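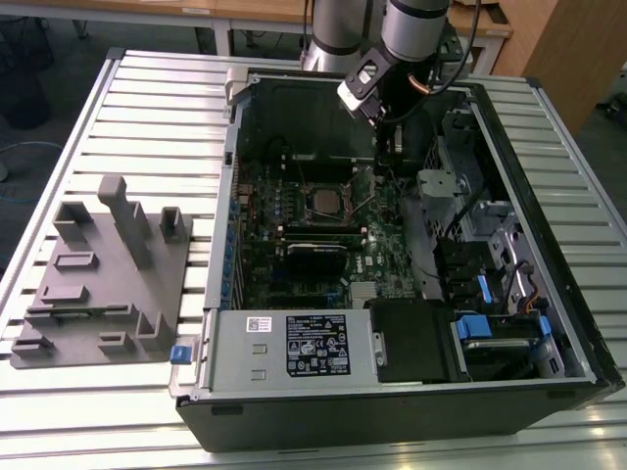 家里要搬到Brorumier,新房子小,我爸那台用了10年的台式机不打算带走,准备送到回收点。机器早就点不亮了,但是里面有家里的照片,还有我妈做账用的表格,得先弄出来。我以前只换过鼠标键盘,没有拆过电脑。机箱放倒、侧板卸下来以后,主板中间那块方形的处理器和下面那排黑色内存插槽我能认出来,别的就不太有把握了。想请教几件事:

一、数据是不是都在硬盘里?送回收之前要不要把别的零件也拆下来?
二、硬盘拆出来以后怎么在笔记本上读?我的笔记本只有USB口。
三、照片导出来之后,硬盘怎么处理才不怕被人恢复?
四、机器剩下的部分卖掉划算,还是直接交给回收点?

补充一下,照片总量应该是83 GB,这个数字是我爸以前写在本子上的。搬家公司十月来,时间不算太紧。谢谢各位。

槐树下的邮筒
发表于2019年9月18日

Uriel Bautista 的回复

我给家里长辈处理过几次旧机器,按顺序说一下。

先说数据在哪里。照片和表格这类文件都存在硬盘上,处理器、内存、显卡里断电以后不会留下你的文件。所以从隐私的角度,只有硬盘需要单独处理。有些老机器装了两块硬盘,一块装系统,一块放资料,两块都要取。另外看一下光驱里有没有忘记拿出来的光盘,还有读卡器里有没有存储卡。我姐夫那台就夹着一张相机卡,里面是他结婚那天的照片,找了好几年。

拆之前把电源线从墙上拔掉,按几秒开机键,把余电放掉。螺丝按位置分开装在小袋里,硬盘的螺丝和机箱的螺丝粗细不同,混了以后很麻烦。硬盘一般连着两根线,一根供电,一根数据,捏住插头往外拔,不要拽线。
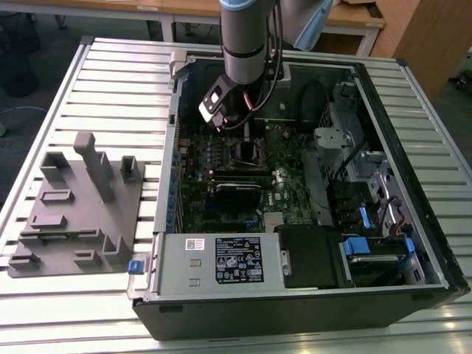
侧板拆下后的机箱内部,主板下半部分横插着一块黑色显卡。

取硬盘的时候如果被显卡挡住,可以先把显卡卸掉。先拧开挡板那一头的螺丝,再按下插槽末端的卡扣,然后垂直往外提。卡扣没按下去就硬提,插槽容易裂。你的机器不打算再用,裂了也不影响取数据,不过要是想卖零件,最好还是小心一点。

读取硬盘需要一个转接盒或者一根转接线。台式机的硬盘是3.5寸的,只靠笔记本的USB口供电不够,要买自带电源的那种。我用的是Tallau的硬盘座,170块,竖着插进去就行,两种尺寸都能用。便宜的也有,注意确认带电源适配器。老机器如果用的是宽排线接口,要另外买对应的转接头,下单前把接口拍下来给卖家看。

接上以后如果笔记本能认出盘符,直接复制。建议先复制照片,再复制表格,最后再去翻别的文件夹。很多人只拿了“我的文档”和桌面,漏掉了下面这些地方:

1. 其他盘的根目录。老一辈习惯在D盘、E盘上直接建文件夹,名字可能就叫“新建文件夹(2)”。

2. 聊天软件的接收文件夹。亲戚发来的照片经常在这里,而且只有这一份。

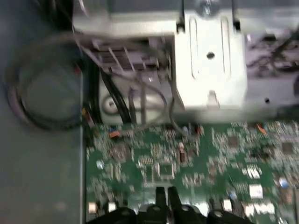

3. 邮件客户端的数据文件。用网页收信的不用管,用客户端收信的话,旧邮件可能只存在本机。

4. 财务软件的账套。你妈妈做账用的如果只是表格就简单,如果装过记账软件,要找它的备份目录,光复制快捷方式没有用。

5. 浏览器收藏夹。不一定重要,但老人换了电脑以后经常会问起来。

复制完以后不要马上动旧硬盘。把照片随机打开几十张,看看是不是都能显示,表格也打开几个,再对一下两边文件夹的大小。我的习惯是至少留两份,一份在笔记本,一份在移动硬盘,移动硬盘放在别人家里。搬家的时候东西容易丢,两份不要装在同一个箱子。

关于擦除:机械硬盘做一次全盘覆盖就够了,时间比较长,晚上挂着让它跑。快速格式化不算擦除,文件还能找回来。如果硬盘已经坏了,没办法覆盖,就拆开把盘片弄坏,或者交给提供现场销毁的回收点。拆的时候戴护目镜,有些盘片是玻璃的,会碎。

南墙根 的回复

照片直接传网盘不就完了,硬盘拿锤子砸。我去年就是这么弄的,没出过问题。机箱放楼下当天就有人收走了。

Uriel Bautista 回复 南墙根

传网盘之前也要先把硬盘读出来,楼主卡在这一步。机箱不建议放楼下,电源和主板属于电子垃圾,很多地方不允许跟生活垃圾一起丢。

Driridwood 的回复

补充第四个问题。

我在Görtz那边的二手市场摆过两年摊,10年左右的整机不太好卖,买家问得多,付钱的少。真能换点钱的是显卡和电源,前提是你能证明它还能用。楼主的机器点不亮,别人不知道坏的是哪一样,只会按废件出价。算上拆、拍照、发快递的时间,我觉得不值得。

如果附近有学校的电子社团或者维修班,可以问问他们要不要。他们拿去练手拆装,坏的也收。我去年十一月送过一批,对方自己来搬的,省了我一趟车。送之前把硬盘留下,机箱上贴的姓名、电话标签也撕掉,我爱人单位淘汰的机器就带着资产编号和使用人的名字流出来过。

回收点的话,先打电话问清楚三件事:收不收显示器,要不要预约,给不给回收凭证。旧的显像管显示器很多地方要另外收费。打印机里的墨盒先取出来,路上会漏。

还有一点跟搬家有关。不要指望搬家公司顺便帮你扔掉,他们一般不接这个活,接了也不知道最后送到哪里。我们上次搬家,清单上写了“旧电脑一台,处理”,结果六个人来搬,谁也不清楚“处理”是什么意思,又给我原样搬到了新家。

软件授权也看一下。老的办公软件如果是盒装正版,光盘和密钥有的还能转到新电脑上,找一找包装盒,别跟机器一起送走。

槐树下的邮筒 补充

谢谢两位。硬盘座已经下单了。我爸说确实有两块硬盘,另一块是后来加的,他自己都忘了里面装的是什么。等周末一起拆。 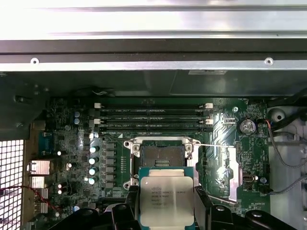
晚稻 追问:硬盘接到笔记本上以后,打开以前的用户文件夹提示“没有访问权限”,这种情况文件还能拿出来吗?

Uriel Bautista 回复:用管理员账户登录笔记本,在文件夹上点右键,进“属性”里的“安全”,把所有者改成你现在的账户,再勾选应用到子文件夹。文件多的话要等一会儿,中途不要拔线。如果当年给文件做过系统自带的加密,文件名会显示成绿色,光改权限不行,还需要原来导出的证书。

Driridwood 回复 晚稻

改权限之前先确认盘符,别选错了改到自己的系统盘上。我改错过一次,后来重装了系统。

晚稻 回复 Driridwood

改好了,能打开了。用户文件夹里还有一个旧的输入法词库,我妈要我一并留着,已经拷到移动硬盘里了。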